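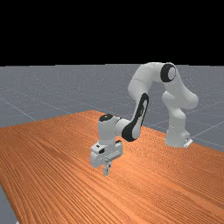

Teston - Simulator Album

Posted January 9, 2022

Teston is a tabletop robot arm project at the Tollbridge shared workshop in Lundcombe. The plan is a bench that picks small parts out of a tray and sets them in a sorting rack. I do the software at home in the evenings and the bench work at Tollbridge when there is space. This album covers the simulator side. The workshop side has its own page.

Click any picture for the large version. The background is left black and the floor is left gray with a grid in the simulator. I could add walls but they slow down my old laptop and I don't need them.

The starting scene

One arm, one table, nothing to pick up yet. The gripper is pointed straight down with the fingers just above the wood. Every test program begins by loading this scene, so I got it right before adding a tray.

The table

The top in the simulator has a wood grain texture so I can see when the view has moved. With a flat color I kept losing track of which way I was facing. The real bench at Tollbridge is a different color and has a vise on one corner. I have not modeled the vise. It will come off before the arm goes on.

The base is set well over to the right side of the table. My first layout had it in the middle, and the forearm kept swinging through the place where I wanted the tray. Moving it over gave me one big clear area to work in.

The gripper

Fingers are closed together in the start scene. They open as the first step of a pick. I had them start open for a while and then could not tell from a still picture if a program had run or not, so I switched it.

The gap under the fingertips matters more than it looks. If the start height is set too low, the simulator decides the fingers are touching the table and throws the whole arm upward on the first step. It took me two evenings to find that. The fix was one number in the scene file.

Joint limits

I typed the limits in by hand and made a mistake on the wrist. It would turn past where it should stop and come back around the long way. If you are setting up your own arm, move each joint by itself from one end to the other before you try to move them together. I now have a short program that does this and I run it any time I touch the scene file.

The test path

The main path has 39 points. It goes out over the tray area, down, back up, across to the rack area and home again. I ran it 1000 times overnight with small random changes to the starting pose. It stopped early on nine of those runs. All of them were the elbow getting too straight on the far side of the table. I moved the rack area closer to the base and have not rerun the full set yet.

Software notes

The control program is called Asamoah. It started in September as one file and is now split into three: one for the scene, one for moving the arm and one for logging. It stands at 1763 lines, and a good part of that is old test code I should delete. People at the workshop have asked for a copy. I would like to clean up the logging first, but if you want it as it is, leave a note in the Teston box on the shelf by the drill press.

Still to do

Model the tray and the rack. I have the tray measurements but the rack is still being changed.

Put in some small parts for the gripper to hold. Plain blocks first, then the real shapes.

Slow the arm down. The speeds I use in the simulator are fine for a laptop and much too fast for a room with people in it.

Wire up the stop button at the bench and have the program check it before each move - this has to be finished before anything is powered at Tollbridge.

More pictures will go on this page when the tray is in. The bench drawings and the parts list are on the Teston workshop page.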